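Journal > Tinkering > Old Computers

Search this blog Go

4 February 2018
by Elaheh Zarei

So I have a new favorite hobby, and it is opening up old desktop computers! I know, I know. In November I was still telling everybody I was going to learn to knit. The yarn is in a drawer and I'm sure I will get back to it, but right now all I want to do is take side panels off things.

It started with my cousin Ziad Semaan, who cleared out the back office at Costine when they moved across town. He had four towers that were headed for recycling and asked if I wanted any of them for parts. I said I'd take one. I came home with three. (My husband has been very kind about this.)

The first one I opened on the kitchen floor, which I don't recommend unless you enjoy losing tiny screws under the stove. My neighbor Mahsa Ranjbar heard me complaining and told me to come to the Matden workshop with her, where there are proper tables and good lights and people who know what a standoff is. I've been going every week and I love it so much.

What surprised me most is how roomy a computer is when you lay it down flat. I had always thought of the tower as a sort of solid lump that hums. Then you tip it onto its side, take the panel off, and it's like looking down into a little town! The motherboard is the big flat green part with everything else plugged into it or bolted around it. The processor is the shiny square, and it is so much smaller than I had imagined for the part that does all the thinking.

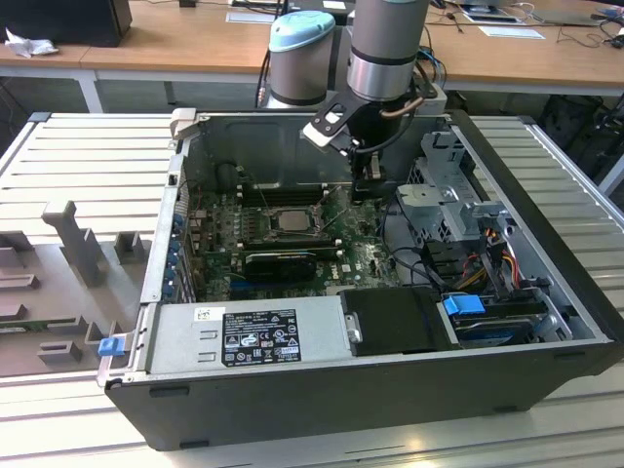

Side panel off: processor in the middle, graphics card just below it, and that great long power supply.

I had a real soft spot for the power supply right away. I was expecting a stubby box, the kind I'd seen in my brother's old machine, and this one is a long silver thing that takes up most of the width of the case. There's a blue plastic tab at the end of it, and the expansion slot covers have small blue accents too. I'm told blue usually marks the bits you are meant to touch. Isn't that thoughtful? Somebody sat at a desk and decided to make life easier for a person like me.

The drive cage is the other part I like, all gray metal with little holes punched through it. Mine at home was so packed with dust that I took it outside and went at it with a paintbrush for most of an afternoon. Please unplug everything first and leave it unplugged, and touch some bare metal on the case before you reach for the memory. Kwame Agyeman at the workshop repeated that to me until I was saying it in my sleep.

Other things I've picked up so far, in no order at all:

An egg carton is the best screw holder in the world. I write on each cup with a marker — "panel," "drive," "no idea."

Memory needs a firmer push than feels polite. I was being so gentle with it that the computer just beeped at me.

Take a photo before you unplug a cable. Then take another one, closer.

Canned air is fun but the paintbrush gets into the corners better, and it's only a couple of dollars at Zaugg.

Of my three towers, two now start up. The first time one of them came on I yelled so loud that Mahsa dropped her tea! It's going to my niece for homework and drawing. The third one does nothing at all, so I've been practicing on it, taking the whole thing apart and putting it back together. My best time is 97 minutes, including a break to look for a screw that was stuck to my sleeve.

Next I want to try swapping out a graphics card, if I can find one cheap, and Soudabeh Safavi has promised to show me how to clean off old thermal paste without getting it everywhere. If any of you have a tower sitting in the basement and don't know what to do with it, leave me a comment. I'd love to hear what's inside!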